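Handheld demos for the Radu policy, 300 enough?

juvholm_ml
My sock-into-drawer set is at 300 demos and I'd love to stop there! Does more help?
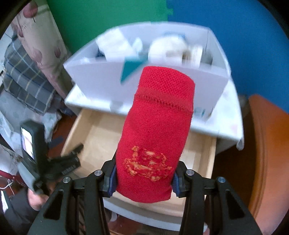 Red sock over the open drawer

drelles
Nope, keep going. Mine was flaky until 446.

Els Van den Broek
Disagree with drelles! I'd move the clutter before adding demos (we went to 2000 on one fixed room, barely any gain). Start some with the drawer empty too, like so:

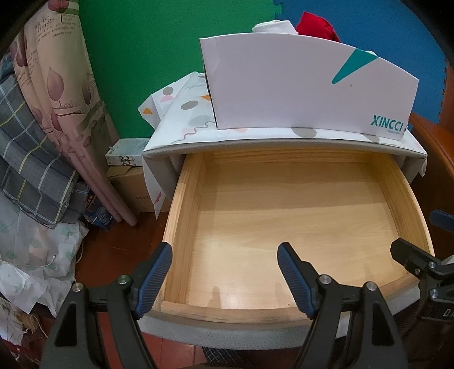
Reply from juvholm_ml
Ok, shuffling the room first, then retraining.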